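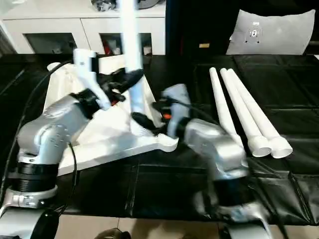

Tosbridge is a long way from anywhere if you rely on buses, and I had very nearly talked myself out of going by the time the second one turned up. I'm so glad I didn't! The Navickas lab opens its doors one afternoon each July, and I have been meaning to go ever since a friend from my old workplace came back raving about it (she also raved about the lemon cake, more of which later).

Our guide was Elmarie Kekana, who works on two-armed assembly and who has the great gift of talking to a roomful of strangers as though we had all dropped in for a cup of tea. Her project is called Nuluvier, and the question behind it is a simple one to ask. How do you get a pair of robot arms to put plastic parts together when the parts never lie in quite the same place twice?

The old way, she told us, is to write down every movement and bolt everything in position so that nothing can wander. Her group does it by showing. A person guides both arms through the job, over and over, while the computer keeps a record of what the cameras saw and how the joints moved. They had gathered 4000 of these demonstrations, and I must say I felt for whoever sat through them all. A learning program is then trained on the lot, and after that it has to choose its own movements from what it sees.

The part that really caught my interest was a comparison they had run. With 2000 demonstrations, all done very neatly and all starting from the same layout, the arms managed the full assembly in 38 per cent of their trials. Then they trained again with the whole collection, this time including plenty of fumbles where the person had missed a part, backed off and had another go. That took them to 95 per cent. Elmarie thinks the fumbles matter more than the extra numbers, as they give the arms some idea of what to do when a grip goes wrong, but she was careful to say that she can't yet separate the two. A fairer test, with equal amounts of each kind, is next on the list.

A gentleman near the front asked whether the arms knew what they were building. She said no, and then spent a good ten minutes on why that was a better question than it sounded, which took us by way of her nephew learning to tie his shoes. I could have listened all afternoon.

We also heard a little about Drutside, the next stage, where the same method will be tried on parts the arms have never met before. She expects it to go badly at first and seemed quite cheerful about it.

The cake was every bit as good as promised. If you go next year, take the earlier bus, wear flat shoes for the stairs, and put your name down for the talk as soon as you arrive, for the list by the door fills up quickly.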